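Chapter 4
The Countertop Microwave Oven: Enclosure, Door and Controls

Chapter 3 dealt with appliances that heat food from the outside by conduction or radiant heat. The microwave oven works on a different principle, and its construction follows from that principle at nearly every point. A metal box confines the energy, a door closes the box, and a control panel sets how long and how strongly the energy is supplied.

After working through this chapter, the student should be able to name the main parts of the enclosure, explain the purpose of the perforated screen, read a basic control panel, and select a power level for a given load.

4.1 Terms used in this chapter

The cavity is the lined space in which food is heated. The turntable is the rotating plate on the cavity floor; it carries food through areas of stronger and weaker heating. The door screen is a conductive sheet with small holes, fitted behind or within the window. The holes pass visible light but are far smaller than the wavelength used for heating – around 12 centimeters in air – so very little of that energy escapes. The control panel includes a display, time buttons and one or more function buttons.

Rated output is stated in watts. Unless a problem says otherwise, the worked examples assume an oven with a rated output of 800 watts.
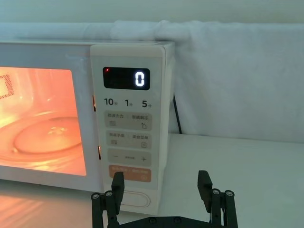
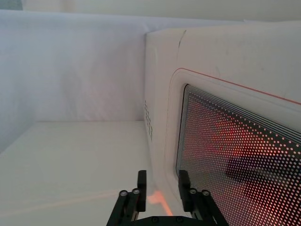
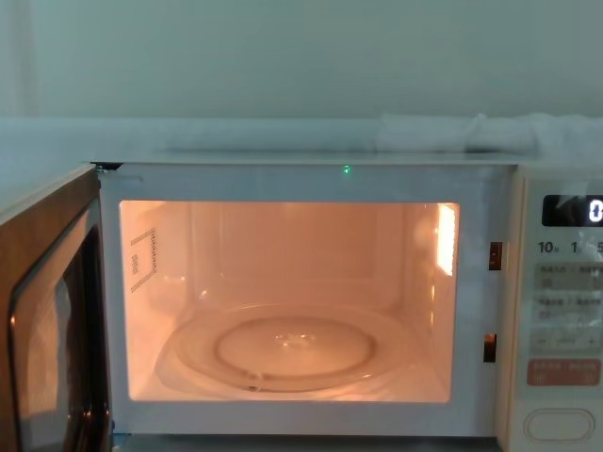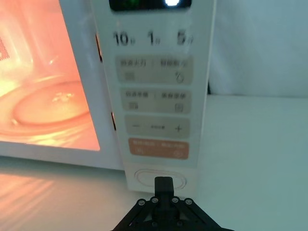

Figure 4.1 White microwave oven with the cavity lit. The door is open in the third view.

The layout in Figure 4.1, with the door to the left of the controls, is used throughout the chapter. Time labels on the panel are in Chinese: 分 stands for minutes and 秒 for seconds. Students working with imported appliances should learn both characters before starting Exercise 2.

4.2 The enclosure as a system

The outer shell protects the user from internal wiring and directs cooling air. It should not be confused with the cavity wall, which is the actual boundary of the heated space. Vents in the shell must be kept clear during operation. Cloths and plastic sheeting should not be laid over them.

The door completes the boundary. Its interlock switches cut off microwave generation when the door is opened, but the lamp circuit is separate in many models. A lit cavity is therefore no proof that the oven is heating. The procedure for checking door alignment, adapted from the Storkham course notes by Fumiko Kawaguchi, is given in Section 4.5.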